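Notes for the Filgate open day talk
Twenty minutes, then questions. Slow down!

1. Hello and housekeeping
Say hello, say thanks for the biscuits. Ask who's been to the workshop before (hands up). Loos are back past reception. If we get anywhere near the 147 who signed up, ask people to shuffle towards the middle.

2. How I got here
Keep this short, I always ramble. First visit to the Kitum lab in March, when I stood at the tape for an hour and missed my train home to Tatidville. I went in expecting car-factory robots, all sparks and speed, and what I got was a pair of arms fussing over crockery. Loved it. Pause for the laugh, if there is one.

3. What you'll see downstairs
The demo is called Zakaria and it's all bowls. Sounds dull, I know, but a bowl is a pig of a thing to pick up if you've only got two fingers. You have to go for the rim, one finger inside and one out, and you have to come down straight. Try it with a pair of chopsticks at home (I did, I owe my sister a bowl).

4. The view from the wrist
Put this up and let them look for a bit before talking. Point out the other arm's gripper hanging over the dark bowl on the right, with one fingertip just inside the rim. Then the turquoise bowl peeping up between the near fingers at the bottom, someone always misses that one.

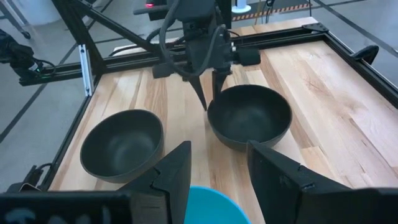
5. Going down to the floor
Groups go down by the side stairs. Please stay outside the rail, bags too. Kids at the front, and yes, you can ask the operators anything you like, they're a friendly bunch. Last group needs to be back up by four for tea.

6. Questions
Someone will ask about dishwashers. Say "not yet" and take the next one.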